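Minutes of the Pindton Model Railway Club, December meeting, upstairs room, 7:30 pm

**In the chair:** Angus Ruawai
**Minutes:** Jozefína Kováčik

Last month's minutes were read and agreed, with one fix: the station roof is slate gray, and I had written green. Sorry, Angus!

## The Hurum layout

What a month! The mountain section is finally joined to the harbor section, and Angus ran a ten-coach train from one end to the other without a single derailment. Everyone clapped. The snow on the upper slopes looks wonderful – three coats of it – and the little ferry now has a crew.

Still to do before the open day:

- trees behind the church (we have 600 and could use more)
- a backdrop for the fjord, which Rahman Signs has offered to print at cost
- lamps along the quay
- wiring for the signals 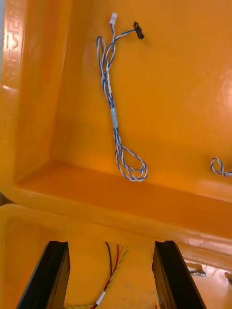

*Reading time: 2 minutes*

We talked for a good while about the wiring. The blue and white pair, twisted together, was liked by all, and we agreed to use the same two colors under every board so that anyone can trace a fault. Jozefína will draw up a chart and pin it by the door.

## Open day

The hall is booked from 10 in the morning. Tickets stay at the same price as last year, and children get in free. We can seat up to 100 in the tea room if we borrow the long benches from the school.

Angus would love a building table for younger visitors, with Revell kits and plenty of glue and newspaper. This went down very well! He will ask the toy shop for a discount.

## Parts for the level crossing

The gates still need a way to open and close by themselves. We tried a motor last spring and it was far too slow, so push-pull solenoids are next. Angus will mount one on a scrap of board and bring it in.
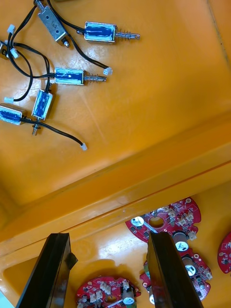
## Engine 3079

Our old favorite is back from the repaint and looks marvelous in dark red. The numbers on the cab are a touch crooked – agreed to leave them alone. She will pull the first train on open day.

## Any other business

- Please label your own rolling stock.
- The kettle needs replacing. Jozefína has a spare.
- Next meeting: same room, same time. Bring trees.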